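Buscar en el sitio Introduce una palabra Buscar

Por qué son elásticos los fideos

Un fideo de trigo se estira antes de romperse y uno de arroz se comporta de otra manera. La diferencia está en los ingredientes y en lo que les hace el agua.

La harina de trigo contiene dos proteínas, la gliadina y la glutenina. Al añadir agua y amasar, se unen y forman una red llamada gluten. La glutenina aporta resistencia y la gliadina permite que la masa se alargue.

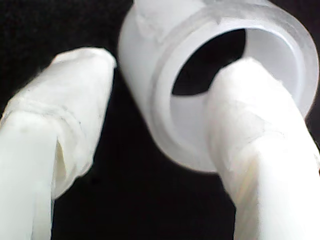
La harina de arroz no forma gluten. Su textura depende del almidón, que se guarda en granos microscópicos. Con agua caliente, los granos absorben líquido, se hinchan y espesan la mezcla; este cambio se llama gelatinización. 

Prueba con un adulto:
Mezcla 230 gramos de harina de trigo con agua, poco a poco, hasta que no queden partes secas. Amasa 4 minutos. Deja reposar la masa tapada. Corta un trozo, estíralo y mide con una regla hasta dónde llega. Repite con harina de arroz y anota ambos resultados.

El almidón de arroz empieza a gelatinizar a aproximadamente 68 °C, según la variedad.

Comentarios (2)

Roya Kermani: ¿Sirve la harina integral?

Mitiku Dinsa: Sí, pero el salvado corta parte de la red y la masa se estira menos.

Contacto | © Cocina Grundach | Volver arriba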